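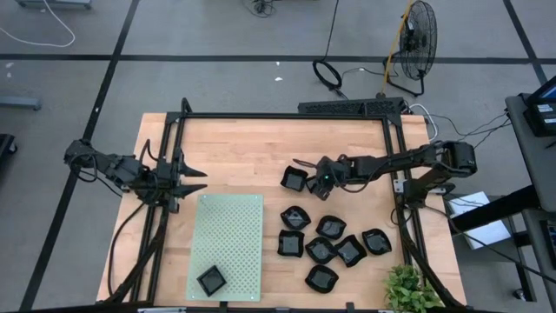
Home Products Guides FAQ Stockists Contact

Fustik Worktop Oil: frequently asked questions

Last reviewed August 24, 2025. Technical content by Esmaeil Bahrami, Hurnent.

Which surfaces is Fustik meant for?
Bare or previously oiled solid wood used indoors: kitchen worktops, tables, benches and shelves. It can also be used on wood veneer, provided the sanding is done by hand and kept light. It is not suitable for laminate, cork, painted wood or outdoor decking.

Can I apply it over varnish?
No. The oil has to soak into the wood to cure properly. On varnish it stays on the surface and remains tacky. Remove the varnish completely first, including any left in corners and around sink cut-outs.

How do I find out what is on the wood already?
Put a few drops of water on a clean area and leave them for several minutes. If the water darkens the wood, the surface is bare or the old oil is worn out. If it beads, scrape a small patch with a blade in a place that does not show. Varnish comes away as flakes or white powder. Oil and wax leave a soft smear. Wax must be taken off with white spirit before oiling.

How far does a tin go?
The standard tin holds 600 ml. Coverage depends on the species and on how coarsely the wood was sanded. Beech and oak take less than pine. End grain takes far more than face grain, and butcher-block tops with exposed ends should be allowed for separately when ordering.

What temperature should the room be?
Around 20 °C, with a window open. In a cold room the oil thickens and sits in patches. Bring the tin indoors the evening before if it has been kept in a garage or shed. Do not heat it.

How is the oil applied?
Stir the tin, do not shake it. Spread a thin coat with a lint-free cloth, working along the grain. Leave it until the wood has stopped taking oil, then wipe off everything that remains. Repeat the next day. New wood normally needs a third coat, and the underside should have at least one so that both faces take up moisture at a similar rate.

The surface is still sticky after a day. What went wrong?
Too much oil was left on. Rub the area with a cloth dampened with fresh oil, which softens the partly cured layer, and wipe dry at once. If it has already set hard with a wrinkled skin, it has to be sanded back.

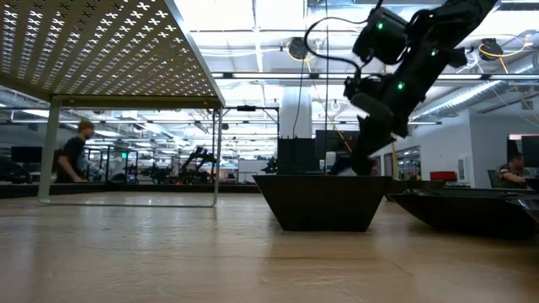
Light wooden tabletop with a perforated metal shelf stand.

When can the worktop be used?
Light use is possible after the final coat has been dry to the touch overnight. Full cure takes seven days. Until then keep standing water off the surface, and do not cover it with mats, trays or plastic sheeting. Anything with metal feet or a base rail should be lifted when moved, as a part-cured finish marks easily.

Why has a black stain appeared under a metal tin or pan?
Iron reacts with tannin in the wood when moisture is present. Oak and chestnut are the usual cases. The stain can be treated with oxalic acid solution, following the maker's safety instructions, and the area re-oiled once it is fully dry. Oil alone will not remove it.

Is it safe for food contact?
Yes, once fully cured. The test summary is in data sheet 723, which can be requested through the contact form. The liquid oil is not edible.

Can Fustik be mixed with Lappalainen or Enier oils?
We do not recommend mixing in the tin. Over a fully cured coat of Lappalainen oil it bonds without difficulty. Enier hard wax finish contains a higher share of wax and should be sanded off first.

How should I dispose of used cloths?
Cloths wetted with oil can heat up and catch fire without any flame nearby. Lay them out flat outdoors until stiff, or soak them in water and seal them in a metal container. Do not leave them bunched up in a bin.

How often is re-oiling needed?
Repeat the water test around the sink and hob every few months. A single maintenance coat is enough if the wood has not turned grey. We re-oil our own showroom tops each February.

How long does an opened tin keep?
A year if the lid is pressed down firmly and the rim is clean. A skin on top can be lifted off and the rest strained. Discard oil that has turned to gel.

Share 20 Comments 7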